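Teaching an arm to sort the recycling

Saturday, 11th June

I spent most of this week on the sorting task, so these are my notes on it before I forget the details.

The job is simple to say. Pick up an item from the back of the table, decide if it is a bottle, plastic or a can, and drop it in the right bin. We teach it by remote control. One person drives the arm through the whole motion, the computer records the joint positions and the video, and later we train on the recordings. The software we use for this is called Isix. It is old and the menus are a mess, but it saves every run without complaint.

Mareike Stüber and I shared the driving. A run counts if all the items end up in the right bins and the operator never backs up to fix a grasp more than once. By Friday night we had 357 runs, and I threw out 52 of them. Most of the bad ones were mine. I tend to close the gripper too early when I get tired, so now we swap after 30 minutes.

Glass is the slow part. "Bottle" means glass for our purposes, and a drinks bottle made of plastic goes in "Plastic" with the cups. We argued over that in April and I still think the card should say "Glass", but the early recordings all have the old cards in view and I don't want to mix them.

Cans are easier if you take them upright and keep the jaws low on the side. Crushed ones are a different matter. You have to come in flatter, and the approach that works for a full-shape can will just push a crushed one along the table.

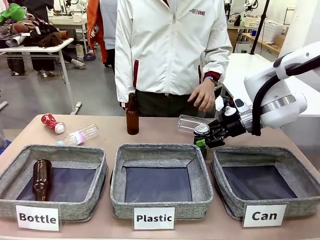
What I changed this week

The start positions. Jörg Ehlers looked through the first batch and noticed that I kept putting the glass near the middle. A model trained on that could learn "middle of the table" and do fine without ever looking at the item. So now we lay things out from a shuffled list, some standing and some on their sides.

I also slowed down the release. In the early runs I opened the gripper as soon as I was over the bin, and things bounced. Now I lower first, wait a moment, then open. It adds time to each run but the recordings are more alike, and the training seems to like that.

Next week Ottmar Baumgart wants to try guiding the arm by hand for the crushed cans. I have my doubts, as your own hands end up in the video, but we will record 10 runs that way and compare. If the grasps are better I'll switch. I also need to order a longer cable for the left pedal.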